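Fostcombe drops Saturday-style parking fees on Rornier Street, merchants still want more

29 March 2022

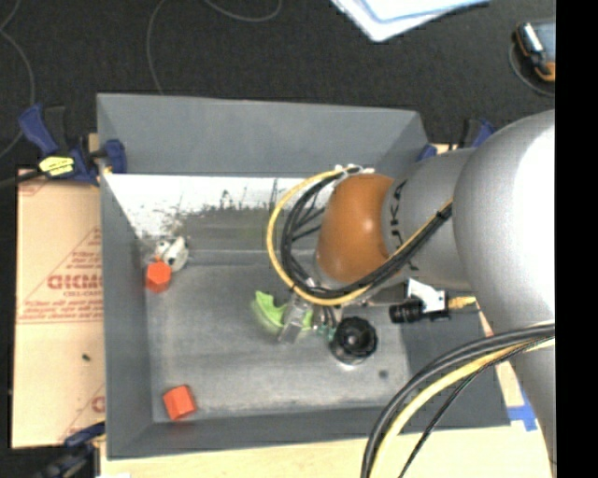

Ecaterina Costache told the council the meters were killing the lunch trade, and that she would of closed by summer if nothing changed. Her comment got the loudest applause of the night. It was a long night.

The Fostcombe council voted five to two to scrap hourly parking fees on Rornier Street, from the post office down to the old Zalewska bakery building. Free parking, two hour limit, all week. Starts as soon as the signs can be swapped out, which the public works office says will take most of next month.

The fees came in this January. Two dollars an hour, three on market days, payable by card or by phone. They were supposed to pay for new sidewalks and the storm drain at the bottom of the hill. Instead the council got complaints – 180 of them in writing, according to the clerk, plus however many phone calls. Nobody kept a list of the calls.

Most of the letters said the same thing. Customers were parking in the residential streets behind Rornier and walking over, or not coming at all. Residents on Alder and Quince wrote in too, mad about blocked driveways. One man sent a letter a week for the whole time the fees were in place. The clerk read part of one out loud. It was mostly about his recycling bins.

Wian Shabalala spoke against dropping the fees. He said the street was full of cars that sat all day before the meters went in and it would be again. Store employees were the worst for it, he told the council, and some of the people clapping tonight park right out front of there own shops. That got some noise from the back rows and the mayor had to ask for quiet.

He asked who would be checking the two hour limit. Good question, as it happens. The town has one parking officer, who works mornings and also covers the rail lot and both schools. Council members said they would look at the schedule. No promises on hiring.

The money side. The fees brought in less than planned, the finance office said, though final numbers won't be ready until the spring report. The equipment is leased from a company called Rorkeo on a contract that runs through the end of the year. The town can't just send the machines back. It will keep paying for them, and the machines will get covers put over them, or be moved to the rail lot, where all day parking is still a paid thing. That part gets decided at the next meeting.

There are 95 spaces on the stretch in question. Four will be marked for loading and two more for disabled parking, both of which the merchants asked for last fall and didn't get. Curb paint goes down when the weather is dry enough.

Tickets were the other sore point. Drivers who got one on Rornier Street for an expired meter can apply to have it canceled, but only if it is still unpaid. If you paid, you paid. Two council members tried to add refunds and the motion failed, four to three. The town attorney said refunds would mean going back through every payment by hand. Forms are at the clerk's counter now, and should be on the town website in a few days. Bring the ticket or at least the number off it.

Costache said afterward that she was happy but not that happy. She wants a three hour limit, so people can eat and then shop. Two hours is a haircut and nothing else, she said. She also wants the lot behind the library opened to the public on evenings, somthing the library board has turned down twice. A petition on the lot has 108 names so far and is sitting next to the register at several stores, including hers.

The library's position, going by the letter it sent the council, is that the lot is small, badly lit and full on story nights. It would consider evenings after closing if the town paid for lights. The council took no vote on that. It went to the planning staff for a cost estimate.

Storm drain work is still on for this year – the mayor was firm about it. The cash will come from the general street fund, which means the repaving of Quince gets pushed back. Quince residents in the room were not thrilled. One woman said her street had been on the list since her kid was in kindergarten and the kid drives now.

Sidewalks are less certain. The full plan had new concrete on both sides of Rornier with trees and benches. What's left is the east side only, no benches, trees maybe. The town has applied for a state grant and expects to hear back over the summer. If the grant comes through the west side goes back in. If not, patching.

Also at the meeting:

The spring cleanup was approved, same rules as last year. No tires, no paint, no refrigerators. Brush has to be tied.

A request from the swim club to extend pool hours was put off. Lifeguard shortage again.

The council approved up to $1,000 for repairs to the bandstand roof, which leaks over the left side of the stage. The town band has been setting up on the right.

The dog park gate is getting a new latch. The old one sticks, people leave it open, dogs get out. Two residents spoke about it at some length.

What happens next: the parking change has to be read a second time before it is final, and the public can comment again then. Meters stay on until that vote. So keep paying for now, the clerk said, the officer is still writing tickets and a ticket written this week will count. Written comments can be dropped off at the town hall or put through the slot by the side door after hours. Include a name and street address or they won't go in the record.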